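Listo Table: Set-up Guide
Section 3. Putting the table against a wall

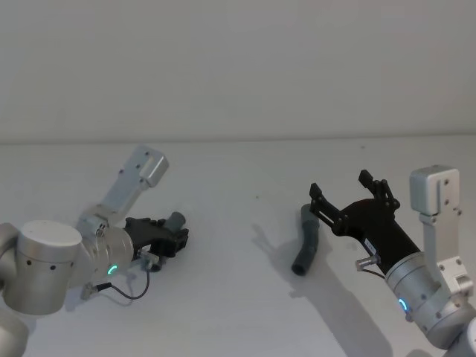 Before you start

Welcome to the best part! Your legs are on, your frame is square (if it isn't, go back to Section 2, it's only one page), and now the Listo gets to become a proper worktop. We love a pale table against a pale wall. Small parts show up beautifully, and even a dull little room feels brighter for it.

You will need:

Two people for the lifting
A spirit level
A soft pencil and a tape measure
The wall fixing pack (bag C)
A clean, dry cloth
A drill and a screwdriver

Finished height with the feet wound fully in is 74 cm. The top is 52 cm deep and 100 cm wide.

Caution: Check for pipes and cables before drilling. The screws in bag C are for solid walls only. For plasterboard, ask at a hardware shop for fixings that suit your wall.

3.1 Choosing the spot

1. Pick a stretch of wall with no skirting heater and no low socket that you need to reach every day.

2. Lay the level on the floor, first along the wall and then out into the room. A small slope is fine and the feet will take it up.

3. Try the spot at the time of day you expect to use it. Soft, even light is lovely for fiddly jobs, and moving a table before it is fixed takes a minute.

Note: If your skirting board is deep, the back edge will stand away from the wall. Fit the long filler strip (bag D) to close the gap and stop pencils and screws rolling down behind. It's a small part, but we're very fond of it.

3.2 Levelling the top

4. Lift the table into place with one person at each end. Don't drag it, as the feet can bend.

5. Push the back edge up to the wall along its full length.

6. Set the level on the top near the back edge. Wind each foot down by hand until the bubble sits in the middle.

7. Turn the level to face you and do the same from back to front. Go round all the feet once more, then press on each corner. If one rocks, give that foot another half turn.

3.3 Fixing to the wall

8. Hold the two brackets under the back edge and mark their holes on the wall in pencil.

9. Move the table out of the way, drill the holes to 52 mm deep and push in the plugs.

10. Bring the table back and put in all 8 screws, leaving every one a little loose.

11. Check the level again, then tighten the wall screws first and the table screws after.

Caution: Do not sit or stand on the table, even once it is fixed.

3.4 First clean and everyday care

12. Wipe off any drilling dust with the dry cloth before you use a damp one. Wet dust scratches.

13. For marks, use warm water with a drop of washing-up liquid, then dry the top straight away. Pencil comes off with an ordinary white rubber.

Keep scouring pads and bleach well away from it. For glue, paint or modelling work, put a mat down. The Ludodeck mat fits the top with a little room to spare and rolls up neatly afterwards.

Tip from Fatemeh Yazdani, who drew the Listo: sort short tubes, caps and other things that roll into a shallow tray before you begin a project. A grey part is easy to spot on a white top and remarkably hard to find on a carpet!

3.5 If something isn't right

The top slopes after fixing: loosen the wall screws one full turn, level again and retighten.

A foot won't turn: take the weight off that corner and try again by hand. Don't use pliers.

A part is missing from bag C or D: write to Rosance with the number printed on the bag and we'll post a new one.

Go on to Section 4 to fit the drawer.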